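Limpieza y colocación de los ventiladores en las salas de trabajo

Centro Ollia. Servicios Generales. Guías de uso de espacios

La presente guía se dirige al personal que utiliza las salas con mesas de trabajo y ventilador eléctrico. Se aplica en particular a la sala 1205 y a las demás salas de la misma planta. Los equipos de techo quedan fuera de su alcance y los atiende la empresa Steyn.

Material necesario

Un paño de microfibra seco y otro ligeramente humedecido.
Un pincel de cerda suave o un cepillo estrecho.
Jabón neutro.
Un destornillador adecuado al cierre de la rejilla.
Una bolsa o caja pequeña para guardar los tornillos.

No deben emplearse disolventes, lejía ni el limpiador Zustance, reservado a los suelos.

Antes de empezar

Apague el ventilador, desenchúfelo y espere a que las aspas se detengan por completo. Retire de la mesa más próxima los papeles y el material ligero, o cúbralos con un paño limpio. Si la sala está ocupada, acuerde con los usuarios el momento de la limpieza. La primera hora de la mañana suele ser la más conveniente.

Limpieza de la rejilla y las aspas

1. Pase el pincel por los radios de la rejilla desde el centro hacia el borde. El polvo se acumula sobre todo en la cara posterior, por donde entra el aire.

2. Afloje el cierre y separe la parte delantera. En los modelos Dusen el aro se sujeta con 4 tornillos; en otros basta con abrir las pestañas.

3. Limpie cada aspa con el paño humedecido en agua y jabón, sujetándola por la base con la otra mano. No haga fuerza sobre el extremo.

4. Lave la rejilla delantera solo si el polvo está adherido. Séquela a conciencia, incluidas las uniones de los alambres.

5. Limpie la carcasa del motor únicamente con el paño seco.

6. Monte de nuevo la rejilla, compruebe que no roza con las aspas y encienda el aparato a la velocidad mínima. Si vibra, apáguelo y revise el cierre.

Colocación

Sitúe el ventilador junto a una pared, fuera de la zona de paso y con la parte posterior despejada. El cable debe discurrir pegado al zócalo y nunca por debajo de las sillas ni por el lado de la mesa en que se trabaja.

Quienes trabajan inclinados sobre la mesa reciben el aire en la cara o en la nuca con facilidad. Oriente el flujo por encima del tablero o hacia una pared libre, de modo que el aire circule por la sala sin incidir directamente en las personas. Con documentos sueltos o piezas de poco peso, utilice la velocidad más baja.

Mantenga dos palmos libres entre la rejilla y cualquier cortina, prenda o bolsa. Las mangas amplias y el pelo largo suelto deben quedar alejados del aparato mientras funcione.

Periodicidad

De junio al final de la temporada de calor, la limpieza se realizará cada 2 semanas. El resto del año bastará con una revisión antes de volver a usar el ventilador. Las incidencias se anotarán en la hoja de la sala, con indicación del ruido, olor o movimiento anómalo observado.

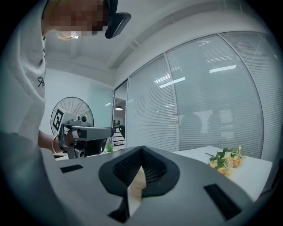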